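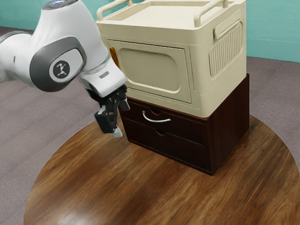 Micro-ondes posé sur un petit meuble en bois : est-ce que je fais une bêtise ?

Posté par pellelune_65 le 2025-05-24

Bonjour à tous ! Je viens d'emménager à Pellelport dans un studio minuscule (la cuisine, c'est un évier, deux plaques et basta) et je n'ai pas un centimètre de plan de travail. Du coup je compte mettre mon micro-ondes sur un petit meuble en bois foncé que j'ai récupéré de ma grand-tante, un truc de 1973 d'après l'étiquette au dos, très joli, avec des tiroirs. Ma mère me dit que le bois va cloquer avec la chaleur, mon voisin me dit que je peux y aller les yeux fermés, et moi je ne sais plus qui croire...

Le micro-ondes est un Lema d'occasion, pas bien gros, je n'ai plus la notice évidemment. Le meuble est solide mais il a un vernis brillant que j'aimerais bien ne pas massacrer. Et puis derrière c'est le mur du salon, que je viens de repeindre, alors si ça pouvait ne pas jaunir aussi ! Merci d'avance pour vos conseils, je prends tout.

Réponse de Vieille_casserole

Coucou et bienvenue à Pellelport ! Alors j'ai vécu six ans avec exactement ce genre d'installation, le micro-ondes sur un meuble, dans le séjour, et je n'ai jamais eu de souci de brûlure. Un micro-ondes simple ne chauffe pas tellement par en dessous. Par contre si le tien fait aussi gril ou four combiné, là c'est une autre histoire, ça monte bien plus et il faut suivre les distances du fabricant à la lettre.

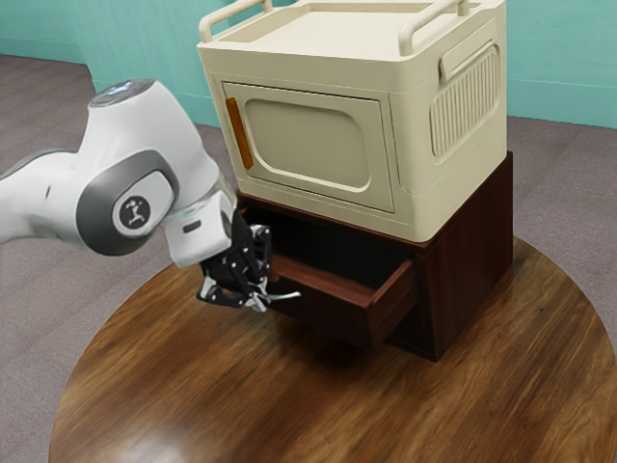
Micro-ondes crème sur meuble en bois brun-rouge, mur bleu canard derrière.

Ce qui m'a abîmé le vernis à moi, c'est la vapeur. J'ouvrais la porte, je posais mon bol juste devant, et au bout d'un hiver j'avais un beau rond blanc qui n'est jamais parti (j'ai tout essayé, même la mayonnaise, ne fais pas ça, ça sent pendant des jours). Donc un plateau ou une planche devant pour poser les plats, et tu essuies tout de suite quand ça goutte.

Pour les patins, regarde sous l'appareil. Certains caoutchoucs noirs laissent des traces sur les vieux vernis. J'ai glissé quatre rondelles de liège achetées chez Fallar et depuis plus rien. Évite la nappe ou le napperon, ça glisse et ça peut boucher les aérations du dessous s'il y en a.

Vérifie aussi que le meuble ne bascule pas quand tu tires sur la porte du micro-ondes ! Le mien était un peu haut sur pattes, je l'ai fixé au mur avec deux équerres et je dors mieux.

Réponse de tonton-bricole

Laisse de l'air derrière et au-dessus, 20 cm au-dessus c'est ce que je mets toujours. Et pas de multiprise, directement dans la prise murale avec terre. Le reste c'est du détail.

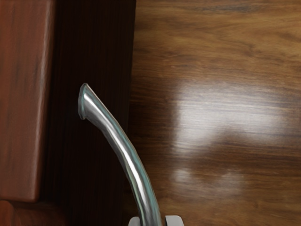
pellelune_65 : Et pour nettoyer le vernis sans le ternir, vous utilisez quoi ?

Vieille_casserole : Un chiffon doux à peine humide avec une goutte de savon noir, puis tu sèches aussitôt avec un autre chiffon. Pas de vinaigre, pas d'éponge qui gratte, et surtout pas de spray dégraissant de cuisine. Fais un essai sur le côté, dans un coin qu'on ne voit pas.

Réponse de Mirabelle du quai

Je ne suis pas d'accord avec tout. Un vernis de cette époque peut être fragile, et moi je ne mettrais rien dessus sans protection ! J'avais fait couper une plaque de verre trempé aux dimensions du meuble par le vitrier de Prarkamau, bords polis, c'est invisible et ça se nettoie en deux secondes. Bon, ça a un coût, mais pour un meuble de famille... Pour la notice, cherche la référence collée à l'arrière de l'appareil, on en retrouve souvent en PDF. Et pour ton mur, attends que la peinture soit bien sèche à cœur avant de coller le meuble contre, j'ai fait l'erreur en août et j'ai arraché une bande entière en le déplaçant.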